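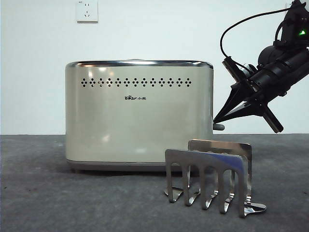 Figure 1. Cream two-slot toaster on a dark gray tabletop.

4.2 How buyers understand the word "rested" on gin labels

The survey was answered by 284 regular gin buyers. Each person read the back labels of two cask-rested gins, Plarkon and Groltum, and then wrote in free words what the term "rested" meant to them. We did not offer a definition before the task. The answers were coded by the first author and after this by Prys Hopkin, and the cases of disagreement were discussed until one code remained.

The most common reading was that the gin had spent time in wood. Many respondents did however understand it in a different way: that the spirit was left in a steel tank before bottling, or simply that it was old stock. A smaller group took the word as a promise of mildness. These readings were not exclusive, and several people gave more than one in the same sentence.

The Groltum label states the kind of cask and the length of the rest, while the Plarkon label gives only the word itself. As was expected, the tank reading appeared more often for Plarkon. It did not disappear for Groltum, although the cask is mentioned there in the second line. We think that some readers stop at the first line – a habit that is also known from our earlier work with rum labels in August.

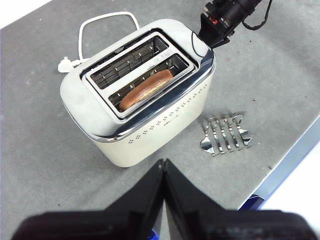 Delyth Trevor objected, when the draft of this section was circulated, that the tank reading should not be treated as an error, as many distillers do let a gin stand in steel before bottling and call this resting among themselves. She asked that we speak of a "trade sense" and a "cask sense" instead. We have followed this wording in the rest of the paper.

The color of the liquid was a stronger signal than the text. Both bottles were of clear glass, and respondents who wrote about a straw or amber color nearly always gave the cask sense. Emlyn Meredith has suggested to repeat the task with dark bottles, and we agree that the present design can not separate the two effects.

Willingness to pay was asked on a scale with 5 steps. Buyers with the cask sense chose a higher step than the others, but the difference was small for Plarkon and we do not want to build much on it. 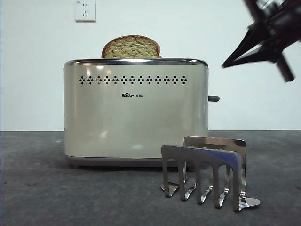 Figure 2. Toaster with a slice of bread sticking out of the top; metal toast rack in the right foreground.

4.3 Limits of the label task

The labels were read at a table and without time pressure, which is not how people choose a bottle in a shop. Also, the respondents all bought gin regularly, and a person who buys it once a year would perhaps give other answers. A third gin, Starkska, was removed before the analysis because its label had been changed during the study.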